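Our table rules, second version

May 14, 2022

I said in July that I would write down the rules we use when recording tasks with the hand-held grippers. The first version had 32 of them and people skipped most of it. The new one fits on a single sheet, and I think it covers what matters.

Marker cubes come first. Keep the coded faces clean and don't put tape or stickers over them. If a face is scratched, swap the cube before you start. At Tusby we had to throw out 121 recordings from one week over a smudge on one face.

Cables go behind you or off to the side, never across the part of the table you are working on. Check them again after you sit down.

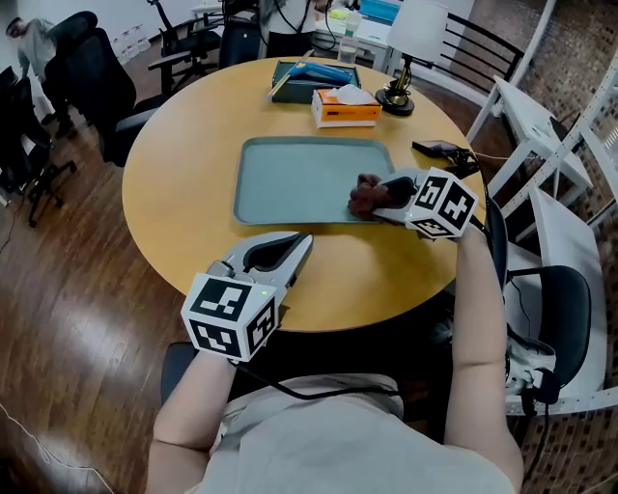
Cloth and tray task, one gripper in each hand.

Keep the work area to the tray and whatever the task calls for. Other things can stay on the table if they are outside the reach of both hands and stay put for the whole set. We used to ask for a bare table, but the Flada group talked us out of it – homes and offices have lamps and tissue boxes in them.

Close the jaws fully on cloth before lifting. If you drop it, leave the recording running and pick it up again. Mark it as a retry in the log.

Take a break after an hour. We have 527 recordings under the new sheet so far and the target is 900. I'll post the log template next, once I fix the column for retries.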